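Wanwood kitchenware library to open second pickup point

5th February

The Wanwood Kitchenware Library will open a second pickup point on Prenia Street this month, giving residents on the east side of town a closer place to borrow plates, mugs and serving dishes for parties and community events.

The library lends tableware free of charge to anyone with a Wanwood address. It started in July in a storeroom behind the Bustamante Hall, and has so far handled 3,253 loaned items. Most of them have gone to birthday parties, school concerts and block suppers.

Omar Obeidat, who runs the library, said the east side had been asking for a pickup point since the fall. Until now, borrowers from that part of town have had to cross the river and carry the boxes back themselves.

"A box of dinner plates is heavy," Obeidat said. "People were making two trips, or they were giving up and buying paper."

The new pickup point will be in the former Drikis shoe store, which has been vacant for three years. The owner of the building has agreed to let the library use the front room without rent until the end of the year. Shelves have been put in along one wall, and the town has paid for a ramp at the side door.

Plain white mugs are the items most often requested, Obeidat said, and the library has bought 500 more so that both locations can fill large orders. Soup bowls are next on the list.
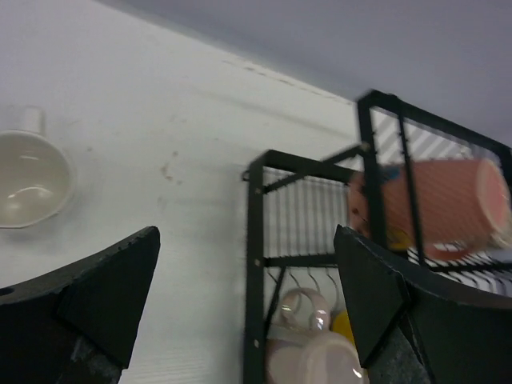
How to borrow

Orders can be placed by phone or at either location. Borrowers should ask at least three days ahead for small orders and two weeks ahead for anything that fills more than one box. A household can have one order out at a time. Clubs and schools can have two.

Items are due back within a week, washed and dried. Broken pieces should be reported when the box is returned - there is no charge for the first two, and after that the borrower pays the replacement cost.

The Prenia Street location will be open in the late afternoon on weekdays and on weekend mornings. Hours at the Bustamante Hall will stay the same.

Donations

The library is not taking donated glassware at this time. It will accept serving platters, pitchers and cake stands in good condition, and can also use sturdy boxes with lids. Donations can be left at the Bustamante Hall during opening hours. Residents who want to help with sorting and packing on the east side can leave their names at the front desk there.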